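Can a Machine Do Your Chores Yet? Questions Readers Keep Sending

6 min read

Every February, after the trade shows, my inbox fills up with the same questions about home robots. I fixed appliances for a living before I wrote about them, so my answers tend to be duller than the brochures. I have updated them where something has changed.

Can I buy a robot that cleans the house?

You can buy one that vacuums. You can buy one that vacuums and drags a damp pad behind it. Past that, you are mostly buying a promise. The floor is the easy part of a house because it is flat and the machine is already standing on it. Once the job moves up to a counter, a shelf or a sink, the products thin out fast.

But I saw a video of one folding shirts.

So did I. Ask three things of any video like that. Was a person steering it from out of view? Was it sped up? How many tries did it take before they got the one they posted? If the maker answers all of those in plain words, I will watch it again with more respect. Vakell did put a speed label on its last clip, and I give them credit for it. The label was in small gray type and said the clip ran at 3 times normal speed.

Why is the bathroom so hard?

A dishwasher works because we built a box around the job and we load it ourselves. A bathroom counter has no box. You have to lift what's on it, wipe where it stood, get behind the faucet, and put everything back without knocking any of it into the basin. The surfaces are slick and the things on them are light and tippy.
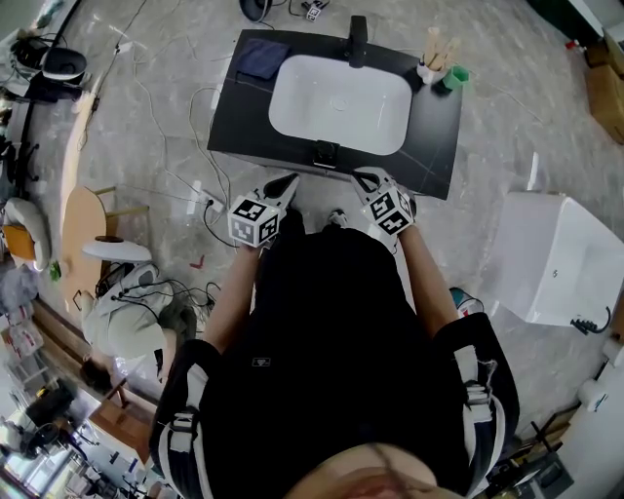 Most of the learning still starts with a person's hands, and I think buyers should know that before they hear the word "autonomous." Somebody does the task holding the same kind of gripper the robot will use, and the software studies the recording. Try to imagine doing your own sink that way. With a pointed black finger pair in each fist, you would have to deal with a folded towel in one back corner and a cup of toothbrushes in the other, with the faucet standing between them. I could manage the towel. I would not bet on the toothbrushes. And a person brings eyes, balance and years of cleaning sinks to the job, which the software has to get from somewhere.

Doesn't more practice fix that?

Some of it. I believe the people who say these systems get better with more recordings. What I doubt is how far the practice travels. Your sink is not my sink. Mine has a soap dish glued down by a previous owner and a cabinet door that opens into the toilet. When a company says its robot has "learned bathrooms," ask whose bathrooms, and whether it had ever been in the one where they filmed the demo.

What about shops and factories? Surely they are ahead.

They are, for jobs that repeat. Van Leeuwen, a small parts packer I visited, has an arm that moves trays from a belt to a rack, and it is good at it. The trays are all the same and they arrive facing the same way. Veerle Van Damme runs that line, and she let me stand there as long as I liked. In one shift the arm moved 655 trays and stopped 2 times, both for a tray that came in crooked. A worker straightened it and pressed a button.

Then I asked who wipes down the packing bench at the end of the day. A man with a rag, she said - and she had no plans to change that.

Is the Stovance kitchen helper worth waiting for?

I don't recommend waiting for anything. Stovance has shown its machine loading a dishwasher with plates that were already rinsed and lined up. If you rinse and line up the plates, you have done most of it. I will test one when they let me use my own dirty dishes.

Worico wants a monthly fee. Is that normal?

It is getting to be. Worico's plan is $69 a month for a machine that tidies, and the fine print lets a remote operator take over when it gets stuck. Read that part twice. You may be fine with a stranger seeing your bathroom counter. I'm not - but at least they wrote it down.

So when?

I don't know, and I am wary of anyone who gives you a year. Keep the sponge.

Comments (3)

milan_vandijk: Fair on the demos, too harsh on the grippers. I have used hand-held ones and you get quick with them after a few days. Small upright things are still miserable though.

GroutExpectations: My floor robot ate a phone cord and dragged the lamp down with it. Not worried about it taking over.

tessK: Does the Worico operator thing switch off? Their help page doesn't say.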